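3.2. Recogida de demostraciones con pinza manual

La mayoría de los trabajos recientes sobre aprendizaje por imitación dedican una página a la arquitectura y dos párrafos a los datos. En nuestro caso la proporción debería ser la inversa, y aun así no estamos seguros de que los datos descritos en esta sección justifiquen las conclusiones que suelen extraerse de conjuntos parecidos. El corpus Dolon consta de 1.000 episodios grabados con una pinza de mano provista de cámara, repartidos entre dos emplazamientos, Triston y Kesell. La recogida comenzó en abril y el corpus se cerró el 22 de julio de 2020.

El protocolo heredado pedía a cada operador 30 episodios por tarea y daba por buena toda grabación en la que el objeto terminara en el lugar previsto. Ese criterio nos parece débil. Un episodio puede acabar bien y enseñar mal: el operador corrige con la muñeca, duda encima de la mesa o se acerca por un lado que un brazo real no alcanzaría. Tampoco recoge nada sobre los instantes sin contacto, que en nuestras grabaciones ocupan buena parte de la duración y que el modelo aprende con el mismo peso que el agarre.

La Figura 1 ilustra el problema. Los dos dedos están separados sobre la madera clara, sin objeto entre ellos, y casi toda la información visual disponible es veta, brillo y sombra difusa. Una red entrenada con suficientes imágenes de este tipo puede asociar la apertura de la pinza con la textura de la superficie, y nada en la función de pérdida habitual se lo impide.
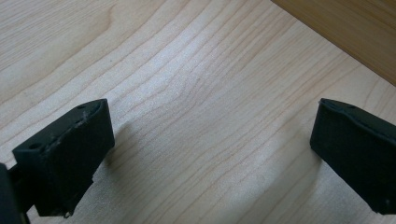
Figura 1. Vista desde la cámara de la pinza, con los dedos abiertos sobre la superficie de madera y un tablero más oscuro al fondo, a la derecha.

Brahim El Ouafi objetó, al leer una versión previa de esta sección, que exageramos el riesgo: a su juicio, los tramos sin contacto son precisamente los que enseñan la aproximación, y recortarlos produciría una política que sabe cerrar los dedos pero no llegar hasta donde debe cerrarlos. Añadió que la correlación con la textura se diluye en cuanto se mezclan varias mesas.

Aceptamos la primera parte de la objeción y por eso no hemos eliminado esos tramos. La segunda nos convence menos. Mezclar mesas diluye la correlación solo si las tareas se reparten por igual entre ellas, y en Dolon no ocurre así: en Kesell se grabaron casi 300 episodios, todos de la misma tarea. Quien entrene con el corpus completo y evalúe con una partición aleatoria obtendrá cifras optimistas, porque la superficie delata en parte la tarea.

Para acotar el efecto reservamos 100 episodios, elegidos por emplazamiento y no al azar, que quedaron fuera del entrenamiento. Las etiquetas de fase (aproximación, contacto, retirada) se asignaron con Hegazy, nuestra herramienta de anotación, y se revisaron a mano en ese subconjunto. En el resto son automáticas y dependen de la apertura de la pinza, de modo que un titubeo con los dedos abiertos figura como aproximación. No disponemos de una estimación fiable de cuántas etiquetas son erróneas por este motivo.

Los resultados de la sección 4 se presentan por separado para ambas particiones. Desaconsejamos promediarlos.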